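Subject: Re: [reading-room] file organizers for the paperbacks

On Oct 18, 2024, Salamatu Mahama wrote:

> I have 19 paperbacks left from the Flustotthorpe boxes and no bookends.
> The supply closet has black plastic file organizers. Would they work,
> or do the books slide around in them? Also, does the suspension book go
> with vehicles or with the German translations?

They work fine for paperbacks. I'd use the kind with **three compartments** and keep to one subject per compartment. A single thin book will lean, so fill a slot before you start the next one.

A few other things:

- Spines toward the front, please. The slats in the floor are open, so don't drop loose index cards in there.
- Shelve the suspension book with vehicles. It's the Chinese edition, so it gets a language sticker too – the green ones are in the Somdale drawer.
- Both ROS titles go under robotics, next to each other.
- Box 54 is still missing from the list. If you come across it, write it on the sheet by the door.

I haven't heard back from Trirnby on the taller organizers. Until they answer, anything too big for a slot can lie flat on the table.
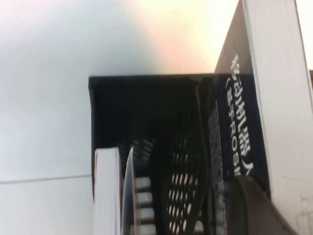
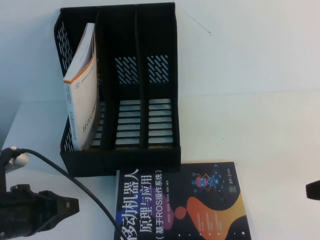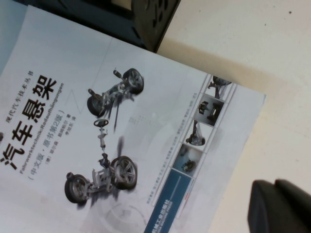
Last one: the suspension book, "Fahrwerktechnik: Radaufhängungen" on the cover under the Chinese title.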